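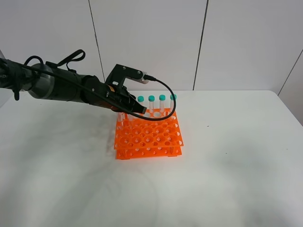
Bhavana Joseph wants it written down that the orange rack is the good rack and the old wire one should go in the bin. She said so twice before I had my coat off, and she added that anyone who puts tubes in the front rows first has clearly never knocked one over with a sleeve. Fine, Bhavana, it's in the book!

January 2019, bench notes, mostly about racks and caps.

I've come round to the orange one too. You get two levels, so a tube goes through the top plate and is held again lower down, and it stands up straight without any fuss. The wire rack (the Gommont, the one with the bent foot) let everything lean, and I was forever nudging tubes back with a pen. And the color helps more than I expected – on a white table you can find the thing from the doorway, even with your glasses pushed up on your head.

Back row first is the habit I'm trying to get into. My hands come in from the front, so the front row is where I catch things. I did it the other way all through November and I have the stained notebook pages to show for it.

Teal caps: staying with them. The Karby caps we had before were a milky white and I kept losing them on the tabletop, plus they needed a real twist at the end or they'd sit crooked. The teal ones go on in one turn. We have 13 left in the open bag and I've put in for more under order 933 with Gounder, who are slow but do pick up the phone.

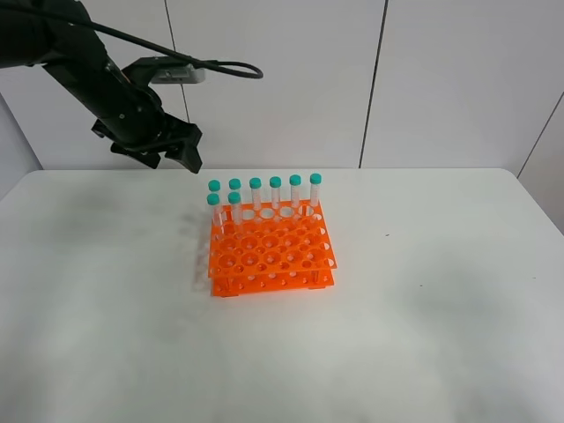 Table and cleaning up

The tabletop has those cloudy gray smudges again, worst toward the left. I went over them with plain water and a cloth and got nowhere, then tried the Brisach spray, which took off a little and left a smell I could have done without. Might be in the surface by now. If anyone has a better idea, write it in the margin, please – no scouring pads, I'd sooner live with the smudges.

Rack washing: warm water, soft brush, let it drain upside down on a towel. The small holes in the lower plate hold on to drops for ages, so give it a good shake before it goes back on the table.

Still to do: label the spare tubes, throw out the Gommont (Bhavana is watching), and ask Gounder if the 2 bags come together or separately.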